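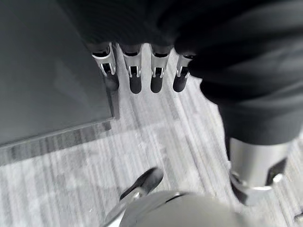
TORNMONT, 19 September 2021 – Kinura is hiring a fabric and upholstery care assistant for its Tornmont workshop. The job is part-time, with a permanent contract after the first six months.

We clean, mend and re-cover soft furnishings for homes and small offices. Most of what comes in is dark knit and ribbed fabric that has started to sag or fold where it should sit flat. You will work with Noemí Hinojosa, who runs the sewing side, and with Crescencio Quezada on pickups and deliveries.

What you will do:
Brush, vacuum and spot-clean fabric covers
Take covers off and put them back on
Check clips, feet and other metal fittings and replace worn ones
Move pieces across customers' floors without scratching them
Fill out a job card for every item

What we ask:
Some sewing experience, by hand or machine
A driver's license is useful – we can also pair you with a driver
You should be able to kneel and work close to the floor for part of the day

You do not need a certificate. Training is paid. The shop handled 648 jobs in the year to April, and the busy months are still ahead, so we would like someone who can start soon.

Pay is 353 a week before tax, plus mileage if you use your own car. Work shoes and gloves are provided.

To apply, send a short letter and one reference to Jacinto Zepeda, Kinura, Unit 6, Tornmont, or leave them at the front desk. Please put job number 130 on the envelope.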